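Subject: Re: [toylib] Sorting boxes and the mixed tub – keep or split?
Date: July 7, 2026

I promised the list a reply on this in May, which gives you some idea of how my toy sorting is going at home. The quoted bit is at the bottom for anyone who has sensibly forgotten the question.

The toys, on green cloth as is right and proper:
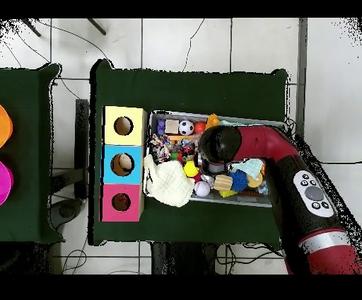
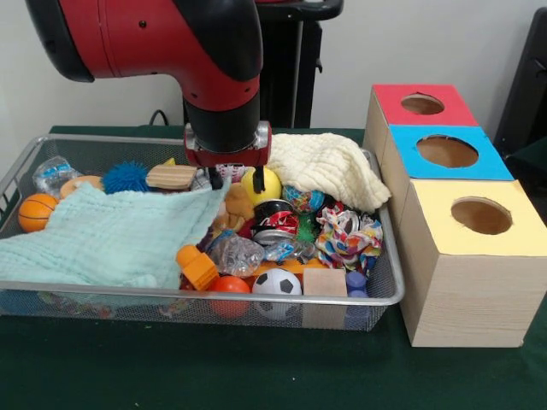 My vote is to split, but only a little. The mixed lot goes out more than anything else we own, and it goes out because it's a jumble. Parents say they want a tidy set with a laminated list. Their toddlers want to tip out a heap and find the duck. I have watched this contest many times and the toddler has a very good record.

What I would change is the cloths. Muslins are lovely for peekaboo and for hiding a ball under, but they come back in a state I won't describe on a list that people read over breakfast. Put them in a drawstring bag of their own, and have the borrower wash them before return. We can write that on the tag in large friendly letters and then wash them again ourselves.

The coloured boxes with the holes should stay as a set and be lent separately. Before they go out, could somebody please try every ball against every hole? A ball that nearly fits is a wonderful lesson in persistence for about nine seconds, and after that it's a lesson in stomping on cardboard. Anything too big can live with the mixed toys.

Spiky balls: keep, they rinse under the tap. Rope toy: keep, but check the knots. Anything small or crinkly should come out of the under-threes' loans altogether, and I don't care how much they love it.

On containers, I had a look at the Hevima tubs and the Lernix ones. The Hevima lid stays on when you drop it, which I tested in my own driveway – twice, the second time on purpose. I'd get 2 of those and leave it there. I'm not in favour of the full Stilusa shelving system, handsome as it is, until we have a wall to put it on.

> I make it 1036 pieces on the catalogue and would dearly
> like it to be 750. Can we please decide whether the mixed
> toys stay mixed? Every time they come back I spend the
> evening working out which ball belongs to which set, and
> I have started seeing them when I shut my eyes. Also, do
> we want proper tubs this year or are we carrying on with
> whatever turns up?

Proper tubs, please. As for which ball belongs to which set, I'd put a dot of paint on the ones for the boxes and let the rest run free. I've got half a tin of blue in the shed if you want it.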